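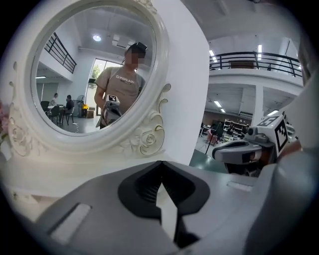

3 Planning and budgeting before you order

This section is for the person who will write the purchase request. It covers what to count, what to measure on site, and how to lay out the budget for a set of Dormont hand-held grippers. Assembly and first power-up are in section 4. Charging and storage are in section 5.

Read the whole section before you ask for a quote. Several of the steps change the quantities in the steps before them.

3.1 Decide how many operators will work at once

1. List the tasks you want recorded. Write each one as a single line, such as "move a cup from shelf to table" or "close a drawer."

2. Mark each task as one-handed or two-handed. A two-handed task takes two grippers, one for each hand of the same operator.

3. Decide how many operators will be recording at the same time. Do not count people who are setting up props, checking files or on a break.

4. Multiply operators by grippers per operator. Write the result on line A of the planning sheet.

5. Add one spare gripper for every six on line A. Round up. Write this on line B.

Note: If only a few of your tasks are two-handed, it is still cheaper to equip one or two stations fully than to move single units back and forth between operators. Units that move between stations have to be checked again each time (section 6.2).

3.2 Survey the rooms

Do the survey on foot, with a tape measure and a copy of the floor plan. Go at the time of day when you expect to record. A room that is fine at 9 in the morning may have sun straight across the tabletop by 3 in the afternoon.

1. For each station, measure the clear floor area where the operator will stand. The operator needs room to step back from the furniture with both arms bent and a gripper in each hand.

2. Note every window and every ceiling light that can be seen from the station. Write down whether the windows have blinds. Put the cost of missing blinds on line F.

3. Note mirrors, glass doors, glossy cabinet fronts and screens. A marker seen in a mirror is a reversed copy of the real one, and your processing software must be able to reject it. Ask your software supplier about this before ordering.

4. If the space has an upper level or a balcony, mark on the plan which stations can be seen from it and which people will show up in the background.

5. Count wall outlets within reach of each station. Chargers should not run from an extension cord that crosses a walkway.

6. Write down who else uses the room and when.

CAUTION: People who are not part of the recording can still be picked up by the camera, either directly or in a reflection. Settle consent and face blurring before the first session. If blurring is done by an outside service, get a price and enter it on line G.

3.3 Furniture and props

Home-type tasks need home-type furniture. Buyers tend to leave this off the first budget and then pay for it out of the spares line.

1. Go through the task list from 3.1 and write down each piece of furniture it calls for: table, shelf, vanity, cabinet, chair.

2. Check what you already own. Used furniture is acceptable if it stands firm when pushed.

3. For small props, plan on buying duplicates of anything that can break or run out.

4. Allow storage for props that are not in use. Open shelving is easiest to restock from.

Note: Carved or raised trim on mirrors and furniture chips easily if a gripper body knocks against it. If the piece is on loan, agree in writing who pays for damage.

3.4 Consumables and replacement parts

Three parts wear out in normal use.

Fingertip pads. Replace when the surface is smooth or torn. Order one full set per gripper with the first shipment.

Marker plates. Replace when a corner is bent or the print is scratched. Keep two per gripper on hand. Print your own only if you can match the size given on the plate exactly.

Fingers. Replace when cracked. One spare pair per station is enough for the first year.

Enter the total on line D. Pads and plates can be ordered through Clarnport or Sabbagh. Fingers come from us only.

3.5 Fill in the budget

Line A: Grippers in use
Line B: Spare grippers
Line C: Chargers and tripod stands
Line D: Consumables and parts
Line E: Furniture and props
Line F: Changes to the room
Line G: Blurring and data services
Line H: Operator training hours
Line I: Freight and import charges

A worked sheet from the Stistov site is included with the download. It was prepared by Dušan Halás for a one-room pilot and came to 3155 before tax, in the site's own currency, of which 900 was furniture and props. The furniture figure was 70 in the first draft, which covered only table lamps. Use the sheet for its layout. Your prices will differ.

CAUTION: Do not leave line H blank. New operators need paid practice time before their recordings are usable, and the hours come out of somebody's budget whether they are planned or not.

3.6 Timing the order

1. Send the request for quote with lines A through D filled in. We cannot quote from a task list alone.

2. Confirm the delivery address and the name of the person who will sign for the cases.

3. Finish the room changes on line F before the grippers arrive. The acceptance check in 4.1 has to be done at the station, under the lights you will record with.

4. If your budget year closes in February, ask for a split invoice when you request the quote. It cannot be added after the order is confirmed.

Keep the completed sheet. You will need the serial numbers and the line A total again in section 4.1.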